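Court Companions at Clesham: where we've got to
Progress report to the Harawira Fund
Monday, March 30, 2026

Hello all,

You asked for something short and readable this time, so I've left the spreadsheet with Plumness and I'm just going to tell you how it's been going. Mostly well! One thing badly, and I'll get to that.

For anyone new on your side, we sit with people who have to give evidence in criminal trials, or who've lost someone and want to be in the room when the case is heard. We meet them at the door, explain who's who, find them a seat away from the defendant's family and stay until they want to go home. We don't talk about the evidence, ever, and we don't give legal advice.

Since the grant started we've supported 184 people at Clesham Crown Court. Of those, 119 were witnesses and the rest were relatives. I'd expected far fewer relatives, and they need us for longer. A witness might be done in a morning, but a family will often come for every day of a trial, and then again for sentencing, and they're worn out by the end of it.

The pre-trial visits have been the best thing we've done with your money. People come in when the court isn't sitting, stand in the witness box, try the microphone, see where the screens go. One woman told me she'd been picturing something the size of a theatre and could have cried when she saw how small it was. She gave her evidence two days later and asked for the screen to be taken away, which was her own idea entirely.
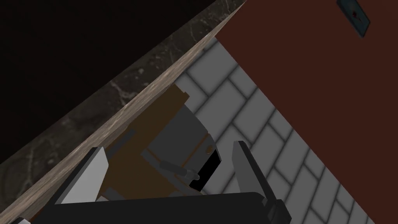
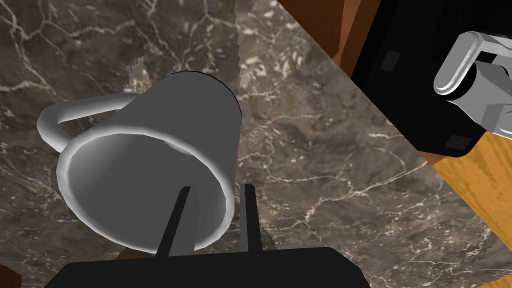
Now the bad bit. Adjournments. We had a trial put back three times, and each time the family had taken leave, booked trains and got themselves ready for it. We found out when they did, standing in the corridor. I've had a good long moan to the listing office and they've agreed to ring us the afternoon before if a case looks shaky. It's worked twice so far. It won't help when a juror is ill or a lawyer gets stuck in another case, but it's a lot better than a cold corridor at half past nine.

Ngaio Tuhiwai joined us in the winter to run the evening phone line, and I can't tell you what a difference she's made. Calls come in thick and fast the night before someone is due in court. Most people want to know very ordinary things (what do I wear, can I bring my sister, what if I need the loo) and Ngaio will happily go through the lot, as many times as they like.

We've moved our bookings over to Nodura as you suggested. I grumbled, as you'll remember. It's fine. I still keep my paper diary.

On money, we're a little under on travel and a little over on training, as two of our new people needed the longer course before they could sit in on sexual offence cases. I'd like to move the travel underspend across to cover that, if you're happy. Could you let me know before the next payment goes out?

Coming up, we want to start visits for teenagers giving evidence by video link. The link room is on a different floor with its own entrance, and at the moment they never see it until the day. The court has offered us 2 slots a month and I've said yes to both.

Do come and see us if you're passing. Mornings are best, before the judges sit.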